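From: Perrine Barbier
To: cabello-members list
Date: October 30, 2021
Subject: Re: [cabello] Moving the seed library out of the Prineck room

Adoración, thanks for writing this up. Replies under each part.

Adoración Barrios wrote:
> The lease on the Prineck room ends and the new rent is more than we
> can pay. Vega has talked to the branch library on Volladport Street
> and they will give us two card catalog cabinets in the entry hall,
> free, as long as the drawers are labeled and somebody checks them
> every other week. We have 200 varieties on the books. I don't think
> they will all fit and I would like to hear what people want to drop.

I went through the binder last night with the drawer sizes Vega sent. If we keep to the small coin envelopes, beans and squash are the only real trouble. A packet of runner beans takes the room of four or five lettuces. My suggestion is that beans, corn and squash stay at Julián's in the sealed buckets and the drawer holds a card that says how to ask for them. People already email us for beans anyway.

As for dropping things, 24 varieties have had no withdrawals and no returns in three seasons. Most are flowers that came in the big donation from the garden club. I would put those out on the free table at the fall swap and take them off the books. The list is in the binder behind the yellow tab. Please look at it before the swap and cross out anything you want to keep. I already crossed out the blue flax.

> Germination. Valeriano thinks we should test everything before it
> moves. That is a lot of paper towels.

I agree with Valeriano on the onions, leeks and parsnips, which don't keep. For tomatoes and peppers under four years old I would skip it. He did the Gronduvero tomato last month from the 2017 jar and got 93 percent, so I am not worried about the rest of that shelf. Ten seeds per variety is enough to tell us if a packet is dead. We don't need a fine number.

If a lot comes in under half, write the result on the envelope in pencil and put two pinches in instead of one. If nothing comes up, compost it.

> Labels. The old ones are in four different hands and I can't read
> at least one of them.

That one is mine. I will redo the squash family and the herbs. Each label should have the common name, the variety, the year saved and the town it was grown in. Please leave off the days to maturity. They were copied from catalogs for other climates and people have complained.

I tried sorting packets at home on the side table, and the dark stone makes lettuce seed easy to see when it spills. Carrot is harder to pick up from it than from a tray.
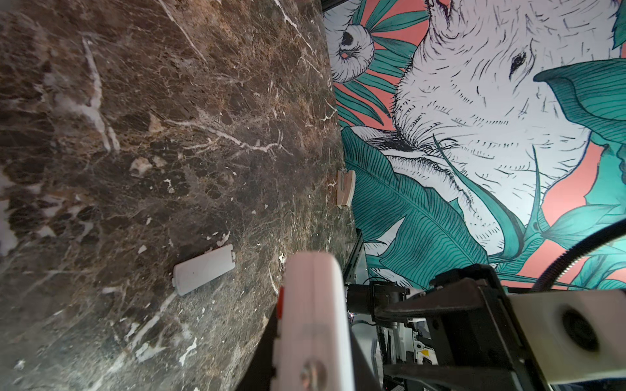 The side table, no seed on it yet.

Whatever you sort on, use something with a lip if you have children or a fan running.

> Money. The rent deposit comes back to us at the end of the lease.

The deposit is $200. I would spend part of it on envelopes and desiccant and hold the rest for the spring mailing. The envelopes we have now are the gummed kind, and in the damp part of last winter a good number of them sealed themselves shut. The self-closing ones cost a bit more, but I would still switch.

Two more things. The library wants one name and phone number taped inside the cabinet door. I can be that until spring but not after, because of work. And the key to the Prineck room has to go back with both copies. I have one. Does Vega have the other, or did it go to Julián when he picked up the shelving?

I can bring my car for the move if it is in the morning.

Perrine

--
You are getting this because you are subscribed to cabello-members.
To leave the list, send a blank message with "unsubscribe" in the subject.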